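Wedwood Residents' Association
Search this site Enter keywords Go
Documents > Minutes > 2018 > Regular Meeting
Home News Minutes Bylaws Contact

Minutes of the Regular Meeting
Date: 2018-02-03
Chair: Irena Kubiak
Recorder: Sabina Ondrejka
Quorum confirmed. The agenda was adopted as circulated.
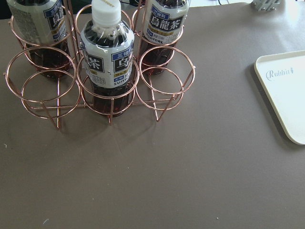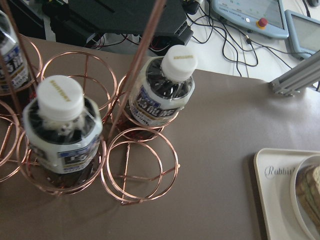
Bottled drinks in the copper-colored rack.

1. Previous minutes
Approved with one correction. Under item 4, "storm drain" was changed to "sanitary drain".

2. Boiler replacement
2.1 The chair summarized the bids from Sokatton and Dhillon. Both cover removal of the existing unit, new isolation valves and a condensate line to the floor drain. The Dhillon bid excludes flue work.
2.2 The Sokatton bid is $3,615 above the Dhillon bid. The price of flue work was not available, and the bids could not be compared on equal terms.
2.3 S. Ondrejka asked whether the existing expansion tank could be kept. Sokatton states that it can, subject to a pressure test. Dhillon did not address the question.
2.4 Resolved: that Dhillon be asked for a revised bid with flue work included, and that no award be made until it is received. Carried.

3. Water meters
3.1 Readings from the Umari submeters were tabled. Two meters on the east riser show no change over the full billing period. The units concerned are occupied.
3.2 The units will be billed on the building average for this period. Actual readings will apply again after the meters are replaced.
3.3 A resident asked that the average be calculated without the ground floor commercial unit. Agreed.
Action: S. Ondrejka to order replacement meters and notify the units affected.

4. Parking
4.1 The proposed visitor permit was discussed. The limit will be six permits per unit per year. Unused permits do not carry over.
4.2 The lost permit fee stays as set in August. A motion to waive it for first losses failed for want of a second.

5. Bicycle room
5.1 Untagged bicycles will be moved to the storage cage after written notice.
5.2 A deposit of $200 for cage keys was proposed and considered too high. Deferred.
Action: I. Kubiak to draft the notice.

6. Other business
6.1 The stairwell light on the upper landing remains out. The ballast has been ordered.
6.2 Residents are reminded that renovation debris may not be placed in the recycling bins.

The next meeting will be called by written notice once the revised boiler bid is in hand.
Meeting adjourned.

Recorded by S. Ondrejka. Draft, subject to approval.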